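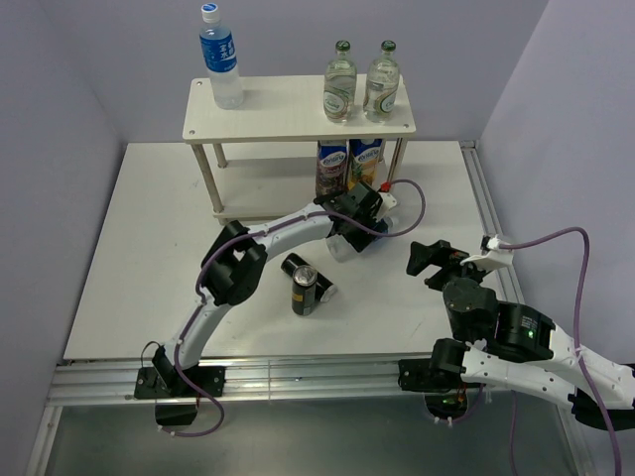
4.2 Collecting demonstrations by remote control

The task we care about most in this section is restocking, and we picked it because it is wonderfully easy to state and surprisingly rich to teach. A person sits at the Ledgate desk, holds one small leader handle in each hand, and the two arms in the cell copy the motion. The goal is to get drinks onto a low two-tier shelf. Figure 3 gives a good sense of why this is fun to work on: the left arm has a clear plastic bottle in its gripper, lying close to horizontal, while one can stands upright on the platform and another lies on its side just behind it. Both bottle and can need turning, but they ask for very different wrist motions, and our operators found their own ways of handling each.

Figure 3. The two-arm cell used for the restocking task, with bottles on both levels of the shelf and two cans on the platform.

We collected 3,467 demonstrations in total. Four people took part as operators (Bermúdez, Grønli, Hagedorn and Albers), and each of them got 64 practice runs before we kept anything. Practice runs are not part of the total. Grønli and Albers had never driven an arm before, and it was a real pleasure to see how fast their runs became smooth! By the end of practice their paths were hard to tell apart from Hagedorn's, who had spent two years on the older Brustau setup.

Operators were given a goal and a start layout, and no script. We went back and forth on this. A fixed order (cans first, then bottles) gives cleaner data, and our first policy trained on scripted runs learned quickly. It also froze whenever a can rolled somewhere new. Runs with free order looked messier on paper, but they held many small recoveries: a second try at a grasp, a nudge with the side of a finger, a pause while the other arm moved out of the way. The policy picked up a good share of these, and we think they are the most valuable part of the whole set.

We also recorded 575 demonstrations by hand guiding, with the motors set to low stiffness and the operator moving one arm directly. These runs have lovely contact behavior close to the shelf, where a person can feel the board and ease off. Their weak point is the camera view, which often contains the operator's forearms. We therefore used only the joint and force signals from this group and left its images out of training. They are counted separately from the remote-controlled runs.

Each stream was resampled to a common clock with the Sistix recorder, and a run was dropped if any stream had a gap longer than 200 milliseconds. Operators could also throw out their own run with a foot pedal, no questions asked. Bermúdez used the pedal far more than the others, and her remaining runs are among the tidiest we have. Whether that strictness helps the policy or starves it of recoveries is a question we take up in Section 5.1, where we train on each operator's data alone.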